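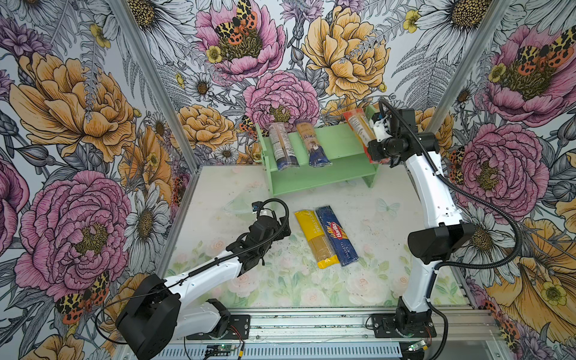

Häufige Fragen zum Sommerabend im Haus Mottram

Wann beginnt die Veranstaltung?
Der Einlass erfolgt am Sonntag ab 17.30 Uhr über den Haupteingang. Um 18.30 Uhr begrüßt Remo Grasso die Gäste im Gartensaal, anschließend wird der erste Gang serviert. Das Konzert beginnt um 20 Uhr. Während der Musikstücke bleiben die Saaltüren geschlossen.

Welche Leistungen sind im Eintrittspreis enthalten?
Der Eintritt beträgt 60 Euro pro Person und umfasst das Abendessen in drei Gängen, ein Begrüßungsgetränk sowie das gesamte musikalische Programm. Weitere Getränke werden am Tisch abgerechnet. Für Kinder bis 8 Jahre ist der Eintritt frei, eine Platzreservierung ist jedoch auch für sie erforderlich.

Wer tritt auf?
Den ersten Teil gestaltet das Ensemble Wutisano unter der Leitung von Nokuthula Ntuli. Nach der Pause folgt ein Liederabend mit Thandeka Tshabalala (Mezzosopran) und Yiğit Yurt (Klavier). Programmänderungen bleiben vorbehalten und begründen keinen Anspruch auf Erstattung. 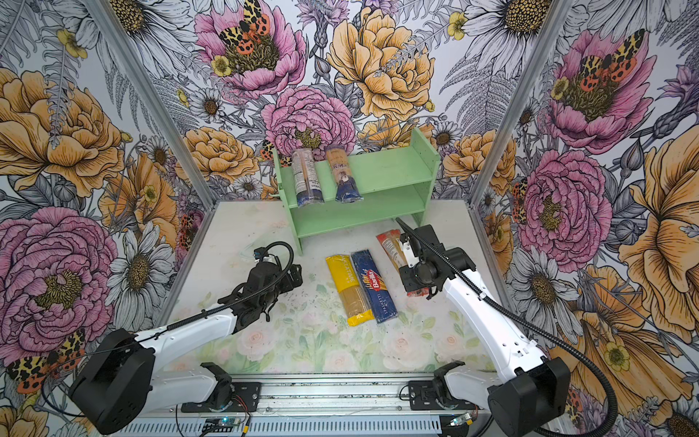
Kann ich bereits erworbene Karten zurückgeben?
Eine Rückgabe ist bis zwei Wochen vor der Veranstaltung gegen eine Bearbeitungsgebühr von 2 Euro je Karte möglich. Danach können Karten auf andere Personen übertragen werden. Bitte teilen Sie uns den neuen Namen schriftlich mit – die Tischkarten werden am Vortag gedruckt.

Wird auf Unverträglichkeiten und besondere Ernährungsformen Rücksicht genommen?
Die Küche bietet jeden Gang auch vegetarisch an. Vegane und glutenfreie Menüs sind bei der Buchung anzugeben.

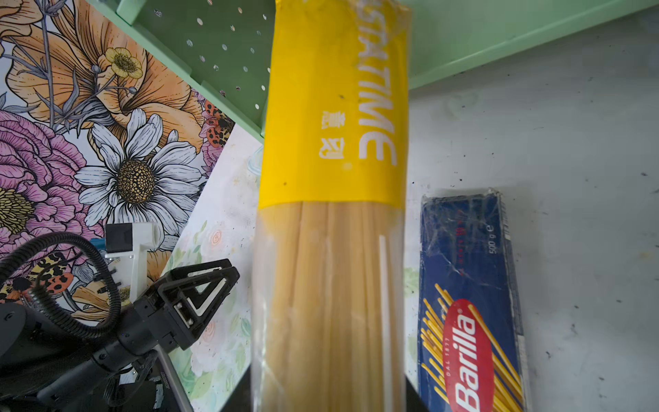
Für die Speisenfolge ist Küchenleiter Leandro Robles verantwortlich. Auf eine kalte Vorspeise folgt ein Nudelgericht, wahlweise mit Gemüse oder Fisch, den Abschluss bildet ein Dessert vom Buffet. Lange, helle Spaghetti, wie sie durch die Klarsichtfolie der Packung zu erkennen sind, enthalten in der Regel Weizen; Gäste mit Zöliakie erhalten daher auf Vorbestellung ein Reisgericht. Eine Allergenliste liegt am Einlass aus.

Gibt es Parkmöglichkeiten?
Auf dem Gelände stehen ausschließlich Stellplätze für Personen mit Behindertenausweis zur Verfügung. Alle übrigen Gäste bitten wir, den Parkplatz Munomcombe zu nutzen. Der Fußweg von dort beträgt 700 Meter und ist durchgehend beleuchtet.
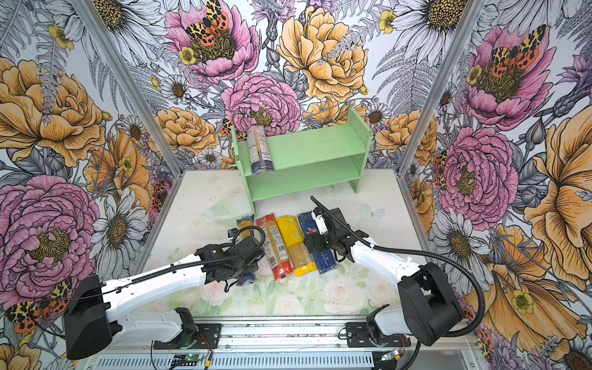 Für den Rückweg verkehrt nach Ende des Konzerts ein Kleinbus der Firma Rarnonis zwischen dem Haupteingang und dem Parkplatz. Die Fahrt ist kostenlos, eine Anmeldung ist nicht notwendig.

Findet der Abend auch bei Regen statt?
Ja. Sämtliche Programmteile finden im Gartensaal statt. Lediglich der Empfang auf der Terrasse wird bei schlechtem Wetter in das Foyer verlegt.

Darf während des Konzerts fotografiert werden?
Bild- und Tonaufnahmen sind während der Darbietungen nicht gestattet. In der Pause und im Foyer darf für private Zwecke fotografiert werden.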